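4. The Open Day

4.1 Setting and visitors

The system described in Section 3 was shown to the public once, in August, at the Nava workshop. We had planned a quiet afternoon for a few colleagues. The workshop's newsletter called it an open day with robots, plural, and 260 people came to see one arm. Berenice Tlapale had drawn up a schedule with a talk, a demonstration and a period for questions. The schedule survived until the first child reached the front row.

We report the day in some detail because the literature on public demonstrations tends to describe the robot and leave out the public. In our notes the public takes up most of the pages. Two observers, Refugio Bautista and Araceli Ayala, wrote down what visitors said and when they walked away, and neither of them had a part in running the arm. Wenceslao Hinojosa operated it and was asked to speak only when spoken to, a rule he kept for most of an hour.

The task was the same one used in our lab trials: approach a small item on a white surface, close on it, lift it, and set it down somewhere else. We chose everyday goods of the sort found in an office supply drawer. White items on white surfaces were kept in the program on purpose, although Tukia, the planning software, has never been fond of them. A visitor who introduced himself as a retired machinist told us we should paint everything orange. This remains the most practical suggestion we have received from any reviewer.

4.2 What visitors watched

Screens next to the arm showed the view from the wrist camera (Figure 2). We had expected people to look at the arm, which is large and moves, and to glance at the screens now and then. The reverse happened. Once visitors understood that the picture came from the robot's own wrist, they turned their backs on an expensive piece of equipment and watched television.
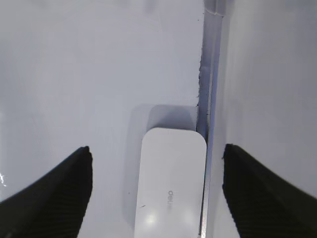 Figure 2. Wrist camera view with the gripper open around a white item marked "deli."

The moment before closing held attention longest. During the approach people talked over the arm and checked their phones, but when the fingers were on either side of the item the front rows went quiet. Several leaned to one side, as bowlers do, to help. Bautista's notes record "left, left, LEFT" from an adult in a business suit. The system has no microphone.

Failures were received more warmly than successes. A clean pick drew polite applause. A miss drew a groan, then advice, then a noticeably larger crowd for the next attempt. We had spent some 7 weeks before the event making misses rarer, and we now wonder whether the time was well used.

4.3 Questions from the floor

Ayala sorted the questions afterward into 4 groups: cost, speed, jobs and whether the arm could fold laundry. The last group was the largest by a comfortable margin. Hinojosa's answer, that it could not, was accepted by adults and treated by children as a negotiating position.

Questions about speed were harder to answer well. Visitors took a pause before closing as doubt, and many asked if the robot was "thinking" or "stuck." In both cases the software was computing a grasp, and from the outside the two conditions look the same. Tonantzin Cuevas began announcing the pauses aloud in the second half of the afternoon, and complaints about slowness dropped off, although the arm had not gotten any faster. We have since added a status line to the Plukevum display that does the same job without Cuevas, who had lost her voice by closing time.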